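Moving house, web hosting edition

12 Aug 2022

So I finally did it. After years of grumbling, I've moved this blog (and the other eight sites I look after, for a grand total of 9) off the old host and onto a new one. If you're reading this, the DNS has caught up with you. Hello! Please tell me if anything looks odd.

I'd been with Prullwood for so long that I'd forgotten you could be with anyone else. I signed up when I had one site, a recipe thing I've long since let die, and they were lovely then. You'd send in a ticket and get a proper reply in plain English, usually before the kettle boiled. Then they got bought, or merged, or whatever it is that happens to small hosting companies, and the control panel changed colour and all the prices moved to a page you had to log in to see. Support went to a chat window that kept suggesting I clear my cache. My cache was fine. My database server was on its back with its legs in the air.

The last straw was the renewal email in May. I'd been paying a bit over the odds for ages and I knew it, but the new price made me put my toast down. I wrote and asked if there was any wiggle room and they offered me a free month of a website builder. I have nine websites! They are built!

Anyway, shopping for hosting is a horrible way to spend a weekend. Everything is unlimited until you read the footnotes. I made a spreadsheet, of course, with a column for what it costs the first year and another for what it costs once they've got you, and that second column knocked out half the list straight away. Then I crossed off anybody who wanted extra for SSL certificates, because come on. Then anybody whose backups were a paid add-on. That left me with two, Rillby and Beketti.

Beketti looked great on paper. Nice clean panel, staging sites included, decent write-ups on the forums I lurk on. But they count every domain, and they count aliases as domains, and I've got a silly number of aliases from the days when I thought I'd need the .net of everything. I asked them about it and they were perfectly polite and said yes, each one counts. So it would've worked out dearer than where I already was.

Rillby has a reseller plan that lets you have up to 50 domains and doesn't care how you use them. I'm not reselling anything to anybody (the tennis club pays me in lamingtons, and my sister's pottery site pays me in mugs) but it turns out that reseller plans are handy for people like me who've collected websites the way other people collect jumpers. Every site gets its own separate account, so when one of them falls over or gets something nasty in it, the rest carry on. At Prullwood they were all piled in the one account like laundry.

The move itself, then. Rillby will do it for you for free if your old host uses the same panel. Mine used to, and then it changed colour, remember, so no. I did it by hand over four evenings.

The small sites were easy. Copy the files down, export the database, copy the files up, import the database, fix the config file, swear, notice you've typed the password with a space on the end, fix it again. By the third one I had a little checklist on the back of an envelope and I was flying.

This blog was the troublemaker. I've got 2348 images in the uploads folder, which doesn't sound like much until you learn that WordPress has been quietly making every one of them in several sizes since forever, for themes I haven't used in years. The transfer kept timing out partway through. I'd go and brush my teeth, come back, and it would've stopped on some picture of a scone. In the end I zipped the lot on the old server, pulled the zip down in one go, and pushed it back up the other side. Should've done that first. I always should've done that first.

Then there was email, and I'll be brief because I'm still cranky about it. If you take one thing from this post, write down every single DNS record before you touch anything. Every one, even the weird long ones. I missed a TXT record on the tennis club domain and all their newsletters went to spam for two days, including the one about the sausage sizzle. Attendance was down. I've apologised.

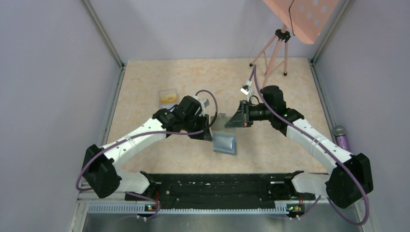 The other thing I'd do differently is drop the TTL a few days ahead. That's the setting that tells the rest of the internet how long to remember your old address. Mine was set to a full day on everything, so for a while there I was seeing the new site on my phone and the old one on my laptop, and I left a test comment on the wrong one and couldn't work out where it had gone. If you set it down to five minutes beforehand, the changeover is so much less spooky. Put it back up afterwards.

I kept the Prullwood account open for a couple of extra weeks as a safety net, and I'm glad I did, as I'd forgotten a cron job that sends out the reminder emails for my book group. It was still merrily chugging away over there. It's been rehomed.

How is it so far? Quicker, I think. The dashboard certainly is. I used to click on Posts and have time to look out the window, and now it just opens. I had one question for support about PHP versions (one of the older sites has a plugin that sulks on anything modern) and a real person answered and told me how to set the version for just that site. No mention of my cache at all. The bill comes to 400 dollars a year for the lot, and the renewal price is the same as the first-year price, in writing, on a page you don't have to log in to read.

Grumbles, because there are always some. The file manager in the panel is ugly and slow, so I'm sticking with SFTP. The backup restore screen has a date picker that starts the week on Sunday and I keep picking the wrong day. And the welcome email had so many links in it that my own spam filter ate it, so I sat there for an hour wondering if I'd been scammed.

A few of you have asked about Acheampong, the comments plugin I was raving about last year. It came across fine, although you do need to go into its settings and re-save them after a move, otherwise the notification emails still use the old server path and don't go anywhere. If you left a comment in the last fortnight and I ignored you, that's why. I've found them all now and I'm working through them with a cup of tea.

Still to do: clear out all those extra image sizes, let go of at least some of the .nets, and sort out why the archive page on the pottery site is in a different font from everything else. It might always have been like that. My sister says it was, but she also says the mugs are dishwasher safe, so I'm going to have a look through the old backups first.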